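Report of a Visit to the Werngate Shared Workshop
Submitted by Mafalda Meireles for the Troncoso Makers' Association
May 16, 2020

The Association was invited by the Werngate workshop to view progress on Jistero, a member-led project to build hand-held grippers and, in time, a small arm that can repeat simple household tasks. Two of our members attended. Face masks were worn by many of those present, and our hosts asked that visitors stay at the far side of the room until called forward.

Werngate occupies a single open floor of desks and workstations, with one large white table given over to shared builds. Membership stands at 59. Timothée Charpentier received us and outlined the history of the project, which began in October with a design passed on by a group in Trutness. That first design was judged too heavy for long sessions, and the grip has been redrawn since.

The task chosen for the current stage is the wiping of a tablet screen with a cloth. It was selected for its low cost and for the difficulty that soft material presents to any gripper. The operator holds the tool by its handle and carries out the task by hand, while a camera on the tool records the motion for later use with the arm. 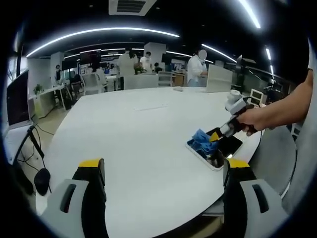

Cloth is a poor place for a beginner to start, in the view of Ivana Medina, and a first build would do better with blocks or cups. She had found in her own trials that a fold picked up at the corner behaves quite differently from one picked up at the middle, and that a good deal of recording time goes into attempts that must be thrown out.

Mr. Charpentier accepted the point in part. The project log lists 291 recorded attempts, and he did not claim that all would be kept. He noted, however, that the members had voted for a task they would want done at home, and that interest in stacking blocks had been slight.

The procedure itself is short. The tablet is laid flat, the cloth is placed beside it, and the operator begins with the fingers open. Each attempt is then given a mark by a second member who has not handled the tool that day. We considered this a sound practice and recommend it for our own bench.
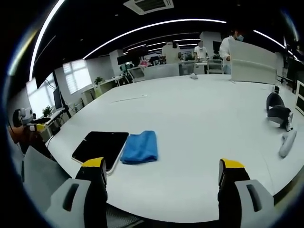
Discussion then turned to parts and cost. The fingers are the item most often replaced, and the workshop keeps spares in a labeled drawer. Hyun-seo Jeon explained that screws are bought in one size wherever possible, so that a finger can be changed with a single driver. The slots in the finger plates were a matter of some debate - members of our party asked whether they weaken the part, and were told that no plate has yet failed along the slot.

Power and cabling remain unsettled. The present arrangement works at the table but would not suit a kitchen, and no date has been set for the move to the arm.

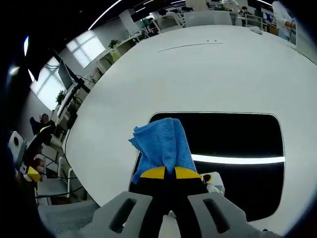 Blue cloth held between the yellow fingertips, Jistero project, Werngate.

The Association thanks Werngate for its hospitality. It is proposed that a return visit be arranged once the arm has been fitted, and that Eulalia Palma be asked to obtain the drawings for the revised grip. Members wishing to borrow the parts list should apply to the undersigned.

Mafalda Meireles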